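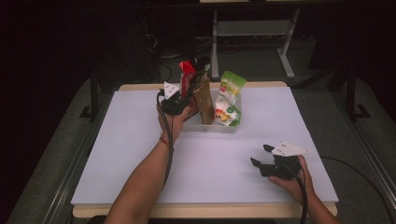 4. Activer le bracelet d'entrée et réserver la première attraction

Ce chapitre concerne les visiteurs qui logent à l'hôtel Foletti ou à la résidence Zirka et qui ont déjà reçu leur numéro de séjour. Si vous venez seulement pour la journée, passez au chapitre 5.

Avant de commencer, préparez :
– le numéro de séjour (il est écrit sur la confirmation, en haut à droite) ;
– un téléphone avec l'application Brarkton installée ;
– un bracelet par personne, aussi pour les enfants de moins de trois ans.

Étapes

1. Ouvrez l'application et choisissez « Mon séjour ».

2. Tapez le numéro de séjour sans espaces, puis appuyez sur « Valider ». Les noms de tous les voyageurs doivent s'afficher.

3. Approchez le premier bracelet du dos du téléphone et attendez le signal sonore. Le cercle à côté du nom devient vert.

4. Répétez l'étape 3 pour chaque voyageur. Il faut garder l'ordre de la liste, sinon les bracelets sont échangés entre les personnes.

5. Appuyez sur « Réserver » et choisissez une heure pour le Grand Canal Tomić. Les heures sont ouvertes à partir de 7 h du matin, le jour de la visite.

6. Confirmez. La réservation reste visible dans « Ma journée », même sans connexion.

Remarque : chaque séjour reçoit 200 points au moment de l'activation. Une réservation prioritaire coûte 1 000 points, le dîner-spectacle 2 000 points. Les points achetés en septembre restent valables jusqu'à la fin de la saison.

Attention : ne fermez pas l'application pendant l'étape 3. Si le cercle reste gris, éloignez le bracelet, attendez dix secondes et recommencez. Après trois essais sans succès, le bracelet est bloqué – il faut alors aller au guichet de l'hôtel avec une pièce d'identité.

Attention : un bracelet perdu doit être désactivé tout de suite dans « Mon séjour », puis « Bracelets ». Le solde est transféré sur le nouveau bracelet, dans la limite de 4 000 points.

Pour changer l'heure d'une réservation, voir 4.2. L'annulation est possible jusqu'à trente minutes avant l'heure choisie.

Version du 23 octobre 2025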